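Leave the blocks out

My view, for what it's worth, typed before the kettle boils. Stop tidying the toys away every night. Not all of them. Just leave one board out, with a few coloured shapes on it, and walk off.

We had the big clear-up at our playgroup in Prerthorpe for years. Lids on, boxes stacked, 9 minutes of nagging. Then each morning the same boxes tipped out again and half of it never touched. Daft. A plain wooden board does more than a full shelf -- a star, a few other blocks, room between them to push things about. Children go to what they can see. So do I, come to that.

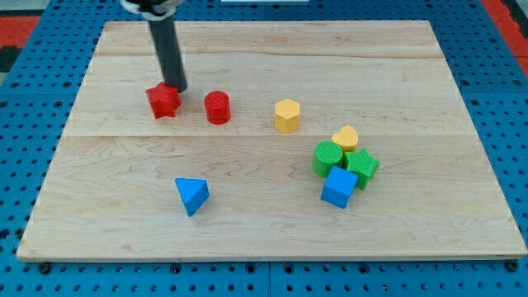
Veronika Szekeres wrote back to say that's all very well if you have a spare table, but in her flat the blocks would be in the butter by teatime, and she'd sooner have the lid on.

Fair enough. Small flats are diffrent. But a tray on top of a cupboard would do it, or the end of a windowsill. It needn't be a table.

And don't buy more. Some 300 pieces in our cupboard and they fight over the same few. Wood lasts, shapes are shapes. Give the rest away in April when evryone is clearing out anyway -- ours went to Zatthorpe and I haven't missed a single one.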